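4. Rules for the start state of simulated episodes

4.1 Scope

The Cloten rules apply to every simulated manipulation episode that leaves our group, either as training data or as part of a reported result. There are 17 of them. Most deal with file naming, units and version records and are listed in the appendix. This section covers the ones that deal with the start state, meaning the condition of the arm, the gripper and the camera at the moment the first step is logged. These took the longest to settle and are the ones other groups ask about most.

The word "must" marks a rule that is checked by the script before an episode is accepted. The word "should" marks a practice that we expect but do not check. An episode that breaks a "must" rule is moved to a separate folder and is not repaired by hand. We allowed hand repairs in the Skolholm set and later could not tell which episodes had been touched.

4.2 Gripper state

The gripper must be open at the first logged step. Open means that the commanded width and the measured width both match the value in the gripper file, within the tolerance given there. It is not enough for the command to say open. In the Skolholm set, logging began as soon as the reset command had been sent, and in some episodes the fingers were still moving. A policy trained on those episodes learned to wait at the start for a motion that did not happen on the real arm.

No object may be in contact with either finger at the first step. The script reads this from the contact list of the simulator and does not use the camera image. A clear gap in the image, as in Figure 2, agrees with the rule but does not prove it, as an object can touch the outside of a finger where the camera does not reach.

Both fingers should be visible in the view mounted on the gripper, with their inner tips well inside the image. We ask for this so that a person going through the data can see the opening without loading the joint log. Whether the lower ends of the fingers are visible is left to the author. On most of our camera mounts they are not.

The finger model must be the same one used for contact. Earlier work at Murnen drew a detailed finger and computed contact on a plain box. The images looked right and the forces did not match them. Where a simpler contact shape is needed for speed, the author must store both shapes and state in the text which one was used for which purpose. Stepped or notched inner faces need the most care here, as small ledges can hold an object that a flat box would let slip.

4.3 Camera state

The camera pose must be stored relative to the gripper base and relative to the world. One of the two can be computed from the other, and we ask for both so that they can be compared. A mismatch has nearly always meant that the camera was moved after the gripper file was written.

The view does not have to be level with the world. A mounted camera turns with the wrist, and the edge where the ground surface meets the backdrop will often run at a slant. This is correct behavior and must not be removed by rotating the image. Two contributors did this to the first Brekke set to make the images easier to look at. The rotated images no longer agreed with the stored pose, and the whole set had to be rendered again.

Image borders must be kept as rendered. Cropping is allowed at training time, when it is written into the training configuration. It is not allowed in the stored data.

4.4 Surface, background and light

A plain surface and a plain backdrop are accepted. They should be used for the reference episodes that go with every data set, so that a reader can check the gripper and the camera with nothing else in view. The reference episodes do not count toward the size of the set.

The surface and the backdrop should differ enough in brightness that the edge between them is easy to find. The same goes for the fingertips and the surface. Dark fingertips on a medium gray surface have worked well for us. When both were close to the same gray, reviewers missed finger errors that the script later caught.

Light settings must be stored by value. A preset name is not accepted, as presets have changed between simulator versions without a change of name. If lighting is varied across episodes, the range of each setting must be given in the text, along with the seed.

4.5 Checking

The script is run by the author before a set is handed over and by a second person afterward, on a different machine. For the second Brekke set, which holds 600 episodes, the second person also looked through the first image of 125 episodes drawn at random. The script result and the visual result are recorded separately. They are not merged into one score.

The visual check is short. The reviewer confirms that the gripper is open, that nothing is between the fingers, that the fingers look the same as in the reference image for that gripper, and that the view has not been rotated or trimmed. The reviewer does not judge whether the episode is a good one. We tried adding a quality grade in the Murnen work, and the grades of different reviewers did not agree well enough to be used.

If the reference image changes, the whole set must be checked against the new one. It is tempting to check only the episodes made after the change. We do not allow this, because a set with more than one reference is in practice more than one set, and it should then be split and named that way.

4.6 Limits

The rules say nothing about how well a simulated start state matches a real one. A gripper can pass every check here and still differ from the real part in finger stiffness, surface friction or the time it takes to open. Those questions belong to calibration and are handled in Section 5. The rules also assume a gripper with two fingers. The contact rule carries over to hands with more fingers without change, but the definition of open does not, and we have not yet agreed on a replacement.

Authors who cannot meet a rule may ask for an exception. The request must name the rule, the episodes affected and the reason, and the exception is printed in the data sheet next to the set name. Exceptions do not carry over to the next version of the set. 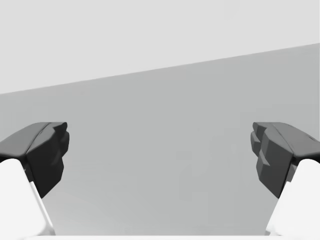

Rendering and text: Ronja Hellström

Figure 2. Simulated view of an open two-finger gripper over a plain gray surface. Nothing is held between the dark fingertips. The edge between the surface and the lighter backdrop is slanted and is left as rendered (see 4.3).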